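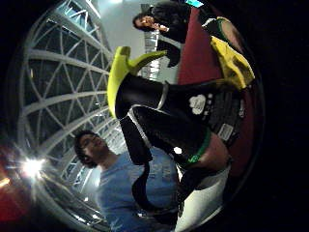
Filippos Chatzigeorgiou told us in February that a table-wiping arm is only as good as the person who looks after it, and that our old web page hardly mentioned looking after anything. Fair enough. We have rewritten it.

About Cleltgate

Cleltgate sets up and services one kind of machine: the Fusach wiping cell, a single arm on a wheeled base that cleans tabletops in cafés, lounges and libraries. We don't build the arm. We fit it out, teach it the tables it will work on, and come back to keep it running.

Our workshop is on Tsakiris Lane. Six of us work there, and most weeks at least two are out at a customer's building.

How a cell is set up

Setup begins without the arm. We go to the building with the Stolline glove kit and clean the tables by hand, the way the staff do. The marker cube on the glove lets our cameras follow where the hand is and which way it is turned. We record 108 wipes for each type of table: round tops, square tops, glossy and matte. Glossy tops take the most care, as the reflections of ceiling lights can be mistaken for a spill.

We use ordinary spray bottles and microfibre cloths. If a site has its own products, we ask for those before the first visit so that we record with the bottle and cloth the arm will be given.
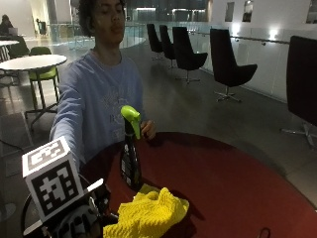 Spray bottle and yellow cloth on a red tabletop, with a marker cube on the glove at left.

The arm goes in once the recordings have been checked. It runs for 48 hours with one of our staff present, at reduced speed. During that time we set the wiping pressure, mark the edges of the work area and test the stop button from every side. We don't leave until the site's own staff have stopped and restarted the cell themselves.

Looking after it

Every cell gets a service visit after 136 hours of running time. The list is short:

Check the gripper pads for wear and change them in pairs.
Clean the camera covers with a dry cloth.
Check the cable along the forearm for rubbing, especially at the elbow.
Run the calibration cube through its positions and compare with the last visit.
Tighten the base clamps.
Wipe down the arm. Cleaning fluid gets on everything.

The part we replace most often is the trigger finger, the small hooked piece that squeezes the spray bottle. It takes a few minutes and two screws. We keep spares in the van and leave one at each site, taped inside the lid of the control box.

The glove kits get their own checks. Cubes are looked over for scratches before each session, as a scuffed marker can drop out of the recording. Elastic cuffs are washed, and cables are hung up, never coiled tight.

Repairs

If a cell stops and will not restart, switch it off at the wall and call the workshop. Please don't push the arm out of the way while it is powered. Write down the code on the control box before switching off, if there is one.

Page last updated Monday, September 4, 2023.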